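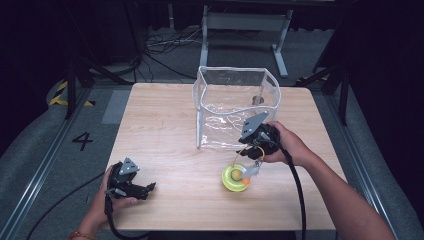

The square table with the clear plastic bin in place.

Soft plastic bins on light wood tables: is a barrier needed, and how should the tops be cleaned?

Posted in October by the Obeidat Facilities Office, Muluvthorpe
Reading time: 4 minutes

This office is responsible for the furniture in a shared activity building in Muluvthorpe. The building has 31 square tables with a light wood-grain top, purchased together under the Nemura name. The purchase record does not state whether the tops are solid wood, veneer or a printed surface, and the supplier's care sheet is no longer on file.

Small items are sorted at these tables into clear bins made of a soft, flexible plastic with a white-edged rim. Under the present arrangement a bin may remain on the same table for up to six weeks. On two of the older tables, which have since been moved to storage, a dull outline was found after the bins were lifted. It was slightly tacky to the touch and did not come away with a damp cloth.

We would be grateful for advice on the following points. Is the outline likely to have been caused by the plastic, or by moisture held beneath it? Should a mat be placed under every bin as a matter of routine? The present cleaning instruction calls for Stolteo spray, applied directly to the top and wiped off at the end of the day. Should that instruction be changed?

Replacement of the tables is not planned, and any measure adopted must be simple enough for the people using the room to follow without supervision.

First reply, from a school furnishings office

A tacky outline suggests the plastic. Many soft, clear plastics contain an additive that keeps them flexible, and over a period of weeks it can pass into a lacquer or varnish and soften it. Moisture usually leaves a pale ring or a raised patch, with no stickiness. Both can occur on the same table.

We recommend a barrier under any soft bin that is to stay in place for more than a day. Undyed cotton or wool felt is suitable. Please do not use a vinyl mat, as it may cause the same damage over a larger area. The felt should be cut a little larger than the base of the bin and should be replaced if it becomes damp.

Before anything stronger than soap is used, it should be established what the tops are made of. Grain pattern by itself will not settle the matter.

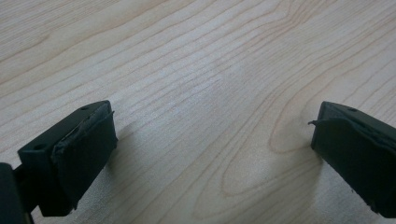
A broad looping figure is found in real veneer and is also copied quite faithfully on printed surfaces. The better test is to look at the edge and at the underside. If the lines on the top continue over the edge as end grain, the piece is probably solid. A separate edge strip points to veneer or a printed sheet. Another check is to compare several tables from the same order - if exactly the same loop appears in the same position on more than one, the surface is almost certainly printed. With 31 tables available, that comparison should not take long.

For the two tables in storage, leave the tops uncovered in a ventilated room for a few weeks. A softened finish sometimes hardens again to a degree. If it remains tacky, the finish will need to be stripped and renewed by someone qualified, provided the top is real wood. On a printed surface, sanding would remove the pattern.

Second reply, from a community center

We put felt under ours and have had no further trouble. Ours are dark tables, so the marks may have been less noticeable. We do not use Stolteo and cannot comment on it.

Third reply, from a building services coordinator

I agree with the first reply on the barrier and would add the following on cleaning. Spray should be applied to the cloth and never to the table. Liquid sprayed on the top runs under the bin, where it can remain until the bin is next moved.

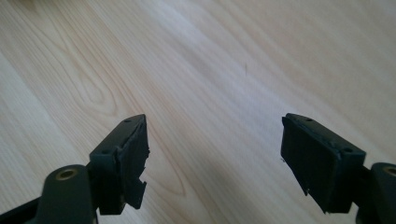

Pale wood top with a darker swirl of grain at the left.

On light tops such as these, residue is difficult to see from directly above. Inspect from a low angle with the room lights on, and compare the dull areas with the normal reflection. Our written procedure is as follows:

Lift the bin and the felt. Do not slide them.
Wipe along the grain with a soft cloth dampened in water and a little mild dish soap.
Wipe again with plain water and dry at once.
Leave the top clear for 15 minutes before replacing the felt and the bin.

As to Stolteo, I would suspend its use until the finish has been identified, or try it first on the underside of one table. The contents of the bins should also be reviewed. Soft rubber and flexible plastic items can mark a finish in the same way, and they are frequently set down beside the bin and left overnight.

I would shorten the six-week period as well. We move our bins every Friday - or on the last working day, if the building is closed - and the check is entered on the same sheet as the floor inspection.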